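Skerville basket packing cell: questions and answers about the gripper fault

We started keeping this page in December, after the stop that ended the overnight trial at Clellville. It gets updated when there's something worth adding. The answers are ours. Where the supplier sees it differently, we say so.

What went wrong?

The gripper closed on one item and lifted more than one. The controller logged a single good pick each time and carried on. The count in the log and the count in the basket drifted apart over the night, and at 2 a.m. a bunched-up item jammed between a finger and the basket rim. The arm pushed against it until the force limit stopped it. No one was hurt.

Why did nothing alarm before the jam?

As far as the controller was concerned, nothing was wrong. The only check is finger gap. If the fingers close and don't meet, the software says it has a part. It can't tell one thin item from two stuck together, or from a good grab and a bad one that will fall off halfway. Fastovix calls this "grip confirmation". We think that's a generous name for it.

How often did it happen?

We hand-checked 229 logged picks from that night and 73 of them didn't match what ended up in the basket. Fastovix says the sample is too small and comes from the worst hours. It may well be. We've asked for their own figures and are still waiting.

What sort of items cause the trouble?

Light, floppy, crumpled ones. Paper is bad, and play money is about as bad as paper gets. The notes fold into each other, and the heap changes shape whenever one is pulled out. The demonstration in the sales material used small rigid blocks, which behave nothing like this.

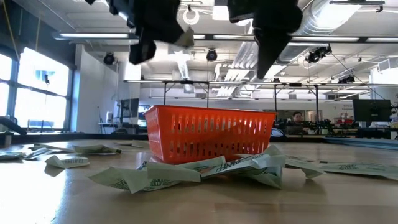
Was it the gripper or the software?

Both, in our view. The finger tips are blunt and hard, fine for something with a bit of body. On a wrinkled packet they pinch a fold, and the rest of the thing hangs wherever it likes. A better sensor would at least notice. The software patch we were given changes the closing speed and retries after a miss, but a double pick isn't a miss, so the retry never fires.

Does the wrist camera help?

It could, if anything used its pictures for a decision. At present they're saved and looked at by people afterwards. Fast movement also blurs whatever isn't held firmly, so even a person has trouble saying where one packet stops and the next one starts.

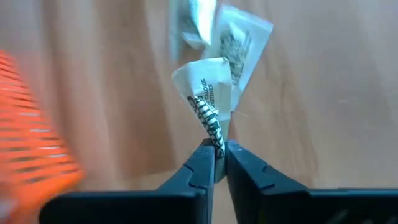
Aitken's reply to our draft was that the blur is a lighting matter and a shorter exposure would fix it. We tried a shorter exposure on 9 runs. The edges were sharper and the doubles still went through, as you'd expect when no one has told the controller to look.

Is it safe to clear a jam by hand?

Only with the arms stopped and locked out. Pausing the program isn't enough. On a two-arm table, the arm you aren't watching can still have a move queued, and both of them reach the middle. Keep cups, tools and elbows off the table while it's live. Check the cables at the wrist for snagging before you restart.

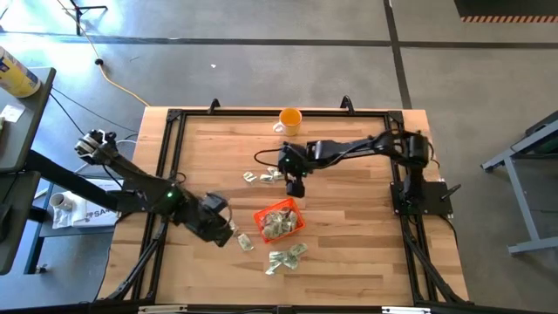 What has changed since?

The force limit is lower. A person now counts the basket at the end of each batch and compares it with the log, which rather takes the shine off "unattended". The overnight runs are off until there's a check that weighs or counts what was dropped.

Will the next release fix it?

We've been told so. We were told so about the last one too. We'll run the same hand check on the new version and put the result here, good or bad.

Should I buy one?

Ask for a trial with your own items, crumpled the way yours get crumpled, and count the basket yourself.

Comments (3)

gantrygoose
Same story here with foil sachets. Our log was spotless and the customer's boxes weren't. We ended up putting a scale under the basket and it caught most of the doubles.

Plain Jane
Did lowering the force limit give you false stops? Ours trips whenever it brushes the rim now and the operators have started ignoring it, which worries me more than the jams did.

millrat
I'd like to see the same count done on a day shift before I blame the gripper. Otherwise fair enough.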